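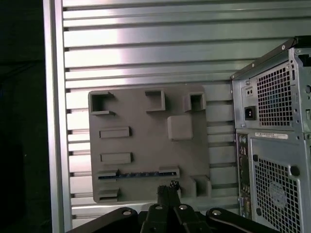 What does the Belby Desktop Hardware Set cover?

The set covers the handling of ordinary parts in a desktop computer tower: memory modules, expansion cards, drives, data cables and the small connectors that join them. It consists of session recordings, written task sheets, a parts list and the drawings for the printed fixture plate on which parts are placed during work.

Name: Belby Desktop Hardware Set
Release: 2
Maintained by: Zanance, Hardware Handling Section
Contact for content: Weidong Xia
Contact for drawings and parts: Weidong Lei
Status: open for corrections until the end of February

Summary

The set was prepared at Zanance for groups that study repair, upgrade and recycling work on office computers. Release 2 contains 30 sessions. No session exceeds 40 minutes. Each one follows a single task sheet, and each task sheet names the part concerned, where it is found at the start and where it should be at the end. Sessions that were stopped early have been kept and are marked as incomplete in the index.

The computers came from a retired office stock supplied by Liang. Storage drives were erased before delivery and contain no user data. Asset tags were removed, although the original labels on power supplies and other components were left in place.

The fixture plate

The plate is a printed part with raised holders and slots of several shapes. It gives small components a fixed place outside the case, so that a connector or an edge contact can be presented at the same position in every session. Earlier work at Zanance used foam trays for this purpose. They were withdrawn after Release 1 — parts settled at different depths, and the written positions could not be relied upon.

Groups that wish to print their own plate should use the drawing supplied in the folder named fixture. The holders were drawn with clearance for the Cikell connector series. Other connectors may fit, but they have not been checked by the maintainers. Remove any stringing from the inside of the holders before use, and do not sand the bearing faces.

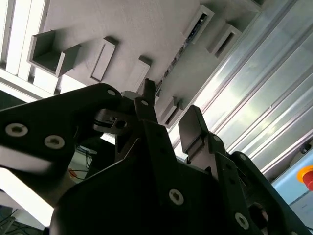

Contents of the distribution

index.csv: one row per session, with task sheet number, part, outcome and remarks
tasks: task sheets in plain text
sessions: recordings, stored by session number
fixture: plate drawing, print settings and mounting notes
parts: parts list, with supplier references where these are known
CHANGES.txt: corrections made after Release 1

Remarks in the index are free text. They were entered by the person running the session and have been corrected for spelling only.

Preparation of the computer

Disconnect the power cord and hold the power button for 30 seconds. Remove the side panel and lay the tower down with the open side facing up. Cables that cross the memory slots should be moved aside before the session begins; their original routing is written on the task sheet. Screws from the side panel are stored away from the work table.

Processors are not removed in this release. Tasks concerning the power supply are limited to its cables, and the housing must remain closed at all times.

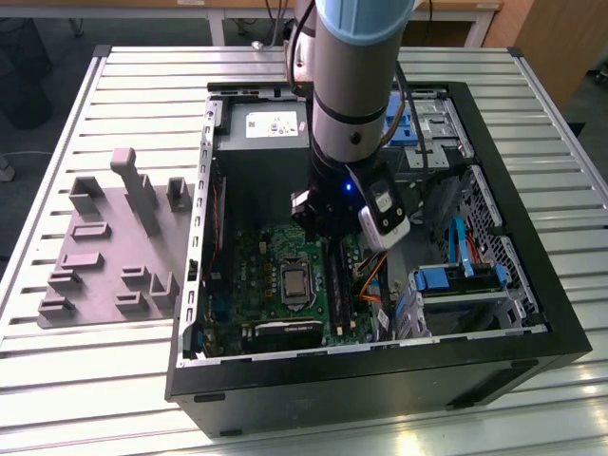

Weidong Lei asked that the drive tasks be read together with the parts list, as the brackets differ from one tower model to another and "a bracket that releases with one press in the first model has to be spread at both ends in the second." The parts list has been amended accordingly, and the model is now given in the remarks for every drive session.

Known limitations

All towers in the set come from one office stock, and the range of case layouts is narrow. Compact desktops and laptops are not included. Wear on edge contacts was not measured. In a few sessions the same memory module was used repeatedly, and its latch had become loose by the last of them; these sessions are noted in CHANGES.txt.

Task sheet names changed between releases. Scripts written for Release 1 will need the new names, which are listed at the end of the same file.

Use and citation

The set may be used for research and teaching. Redistribution of the plate drawing is permitted if the mounting notes are kept with it. Publications should cite the set by its full name and release number. Corrections may be sent to either contact and should quote the session number.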